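邮件列表：工业用布与涂层织物讨论组
主题：回复：关于PVC涂层篷布接缝渗水的问题
日期：2024-12-11

各位好：

感谢上一封来信。我先把原来的问题引用在下面，然后逐条写我的意见。中文不是我的母语，如果有的词用得不准，请大家指出来。

> 我们今年July从Gondard订了一批涂层布，自己裁剪、焊接，做成货车用的
> 盖布。布面本身没有问题，可是下过大雨以后，有几块的接缝下面有水。
> 供应商说是我们焊接的温度不对，焊接师傅说是布的涂层太薄。我们也
> 试过在缝上涂Hemix的密封胶，过了一段时间胶边翘起来了。请问有经验
> 的同行，应该先检查哪里？另外，露在外面的布边要不要包边？还有，
> 休息室的沙发我们也想换布，能不能用同一家的料？

首先说渗水。我在这个行业工作的时间不算短，遇到过很相似的情况。我的看法是，先不要争论是谁的责任，应该先把“水从哪里进来”弄清楚。水从接缝下面出来，不一定就是从接缝进去的。涂层布中间有一层基布，基布的纱线可以吸水，如果裁开的布边没有封住，水会沿着纱线走很远，最后在接缝附近滴下来。我们把这个叫做芯吸，有的书上写“灯芯效应”，意思是一样的。

检查的办法很简单。剪一条样布，一端放在加了颜色的水里，另一端挂起来，放一个晚上。第二天看颜色爬了多高。如果颜色几乎没有上去，布边就不是主要原因；如果爬得很高，请先解决布边，然后再谈焊接。

关于休息室的沙发，我不建议用同一种料。篷布的涂层面不透气，夏天坐着不舒服，折叠的地方也容易发白。普通的机织装饰布就可以，混色的纱线比较耐脏，小的污点不明显。

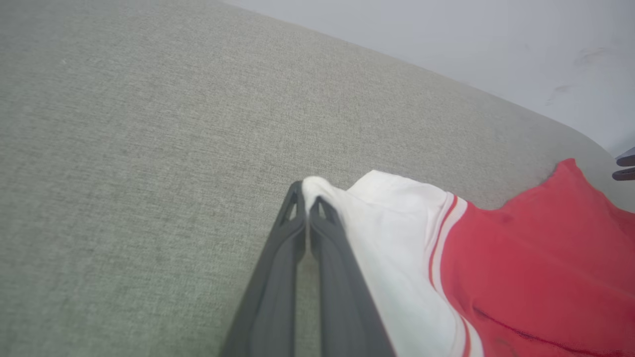 灰绿色混色织物，软包的圆边

这类布买的时候请注意问清楚耐磨的次数和背面有没有涂层，不要只看颜色卡。颜色卡太小，布铺开以后颜色会显得浅一点，我自己就因为这个买错过一次。

现在回到焊接。你信里没有写焊缝的宽度，所以我只能按一般的情况来说。我们车间的盖布，搭接宽度是4厘米，热风焊接，压轮紧跟在风嘴后面。以前为了省料做得更窄，结果在拉绳的位置经常开口。加宽以后，返修的盖布少了很多。宽度当然不能解决所有的问题，但是它给操作的人留了一点余地。

温度我不想写一个数字给你，因为每台机器的显示都不一样，风嘴的远近也有影响。比较可靠的做法是每次开工以前焊一条试样，冷透以后用手撕。如果撕开的时候涂层从基布上整片掉下来，焊缝是合格的；如果两层涂层之间光滑地分开了，说明没有熔在一起，温度要升高，或者速度要放慢。请一定等它冷透，热的时候撕，什么结论都得不到。

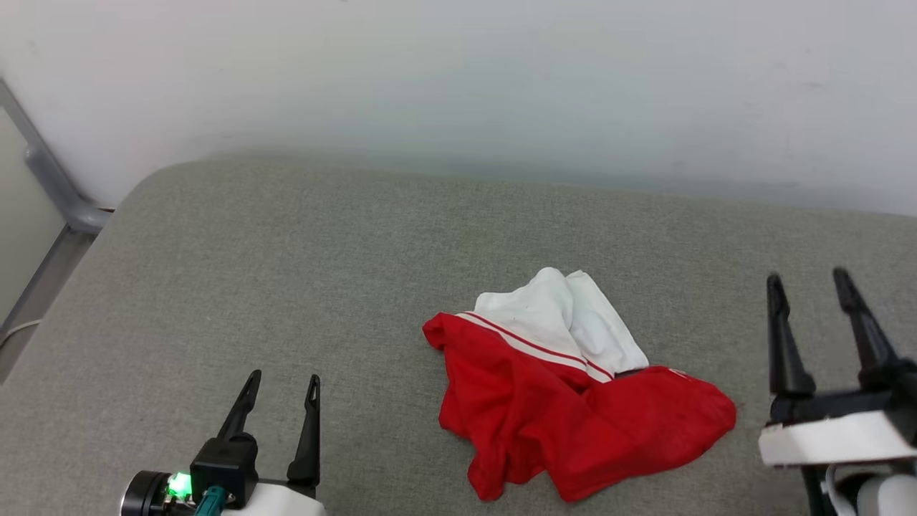
还有一点，很多人会忘记：焊接以前布面要干净。布卷在仓库里放久了，增塑剂会迁移到表面，摸起来有一点油。这一层东西会让焊缝变弱，也会让密封胶粘不牢。你说Hemix的胶边翘起来，我猜和这个有关系，不一定是胶的质量不好。请用供应商允许的清洁剂擦一遍，等挥发完再涂胶。擦布要用白色的棉布，有颜色的布可能会掉色，在浅色的篷布上很难去掉。

至于“涂层太薄”这个说法，可以请供应商给出克重和涂层厚度的检验单，然后自己剪样称一下。我们收MacLeish的货时，每批抽2卷，每卷的头尾都剪样。有一批一共剪了8块小样，其中一块明显轻，后来对方同意换货。如果没有自己的记录，这种事情是很难谈的。

最后是包边的问题。我把几种做法列出来，请你按照自己的用途来选：

1. 折边焊接。把布边折进去，再焊住，切口就不会接触雨水。这是我最推荐的做法，车用盖布和木材盖布都适合。缺点是转角的地方变厚，焊的时候要慢，角上最好先剪掉一小块三角。

2. 包边带缝制。用织带把布边包起来，然后车缝。好处是边缘柔软，工人拿着不割手，旧的缝纫机也能做。但是针孔会进水，线也会老化，缝好以后要在针脚上涂一层胶。
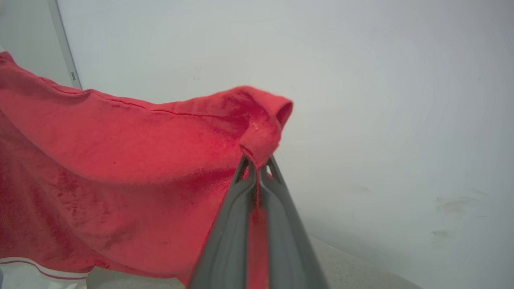 3. 只涂封边液。Zevivach有一种刷涂的封边液，我们用过一些，刷起来方便，适合临时用的盖布。长期放在户外，我觉得还是不够，尤其是经常和绳子摩擦的那一边。

4. 换用防芯吸处理的基布。价格要高一些，我们最近一次询价，整单大概贵了66欧元，数量不大，所以差别看得不太清楚。如果你的盖布要用好几年，这个钱我认为值得花。

另外，金属扣眼的周围也请看一下。打孔以后那里的基布也是露出来的，水同样可以进去。我们在扣眼下面加一块圆形的补强布，先焊好再打孔。

如果你愿意，可以把焊缝的宽度、布的克重和机器的种类写在下一封信里，这样别的同行也容易给你意见。做芯吸试验的时候，经向和纬向请分开剪，两个方向的结果常常不一样，记录的时候也要写清楚方向。

祝工作顺利

一个做篷布的同行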